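Elif Naz Kılıçarslan
ok thread on moving to a new town for a job with two weeks notice. people keep asking me in DMs so putting it all in one place. typing on my lunch break, sorry in advance

1/ background: got the Plarkix offer in August, start date was basically tomorrow. office is in Endolbridge. I knew zero people in Endolbridge

2/ first mistake. looked for apartments only in Endolbridge. everyone looks only in Endolbridge. prices are nuts. one bedroom, no parking, kitchen window facing a wall, 2000 a month. and there was a line to see it!!

3/ so: look one town over. Pornbridge is 20 minutes by bus. yes that's the name. yes my mother has opinions. yes the bank called me to check the address was real

4/ rent in Pornbridge for a bigger place with an acutal hallway: 1123. I don't know why the 3. asked the landlord, he said "that's what it comes to" and I left it there

5/ money. I budgeted 2000 for the whole move. spent almost 4000. where did it go? deposit, first month, van, a night in a motel when the keys weren't ready, and takeout. so much takeout

6/ get the deposit terms in WRITING. mine said "cleaning fee" with no number next to it. made them put a number. took three emails and one slightly rude phone call (me, I was rude)

7/ van: went with Bastos, two guys and a truck. good with the heavy stuff, terrible with the clock. said 8 am, came at 11:30. would still use them again, they got my bookcase up two flights without a scratch

8/ things I paid to move and should not have: a box of college notes. a broken fan. six mugs from jobs I no longer have. a yoga mat, lol

9/ things I left behind and had to buy again the first night: shower curtain, can opener, toilet plunger. do not be a hero about the plunger

10/ the internet took eleven days. ELEVEN. book the install before you sign the lease if they'll let you. I was doing onboarding calls from the laundromat, dryers going the whole time. my manager was very nice about it

11/ change your address the same day you get the keys. post office, bank, license, car insurance. I did it in bits and a medical bill went to my old place and got a late fee stuck on it. still arguing with them

12/ someone asked what to set up first. bed. always the bed. not the desk, not the tv. it'll be 10 pm and you will not want to look for sheets in a box marked MISC 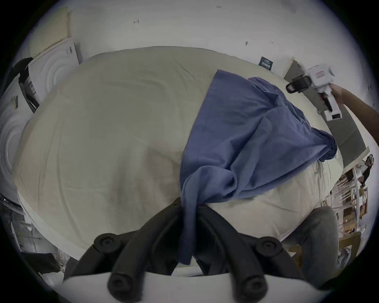
cream duvet on, blue thing still in a heap. made-ish

13/ label boxes on the SIDE not the top. you stack them and then the tops are gone. I knew this. I have moved five times. did it wrong anyway

14/ meeting people: slow. say hi to whoever lives below you early, before they only know you as footsteps. mine is a retired bus driver and she told me which route skips half the stops after 6. best tip I got all month

15/ the lonely part hits around week three. first two weeks you're too busy finding your socks. I'd plan something for week three, even just a movie, or a friend coming down on the train

16/ was it worth it? ask me in spring. job's good. the commute is fine when the bus shows up. there's a bakery by the stop in Pornbridge that sells day old rolls for nothing and I've becom a regular

17/ couple of people asking about breaking the old lease early. that's its own mess, I'll do a seperate thread tonight if I'm not asleep by 9

18/ oh and keep every receipt. HR paid back the van and the motel. not the takeout. I did try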